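# Washing Temperature and Drying Time in a Shared Kitchen

Ourania Economou
October 26, 2018

## 1. Background

The Bramwood residence kitchen serves 19 students and has one dishwasher. Users complained that plastic items came out wet and were put away that way. This report compares drying times for plastic and steel items after the two available wash programs, Eco and Intensive.

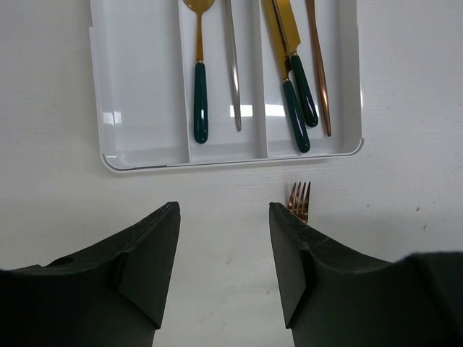
Plastic stores less heat than steel and gives it up faster, so less water evaporates once the door is opened. The Intensive program should narrow the gap, at the cost of more electricity per load.

## 2. Method

Each program was run four times with the same load. Items were weighed dry, weighed again when the program ended, and then every 13 minutes until the mass was constant. The scale has a capacity of 500 g, so larger plates were left out. The door was kept fully open during drying. Rinse aid was set to the middle level throughout.

## 3. Results

Steel items reached constant mass by the first reading after both programs. Plastic items did so by the second reading after Intensive and by the fourth after Eco. Most of the remaining water sat in corners and under rims — flat surfaces dried much sooner.

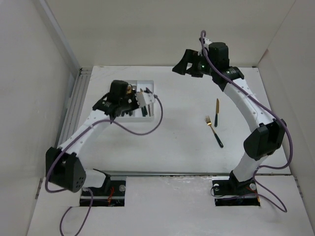 *Figure 2. Two arms over the white tabletop, with the grey rails along its left side.*

## 4. Sources of error

Room humidity was not recorded. Some water was lost when items were lifted onto the scale, mainly from cups with a recessed base. Runs 3 and 4 of Eco were done in the evening with the window closed, and both gave slightly longer times. They were kept in the averages.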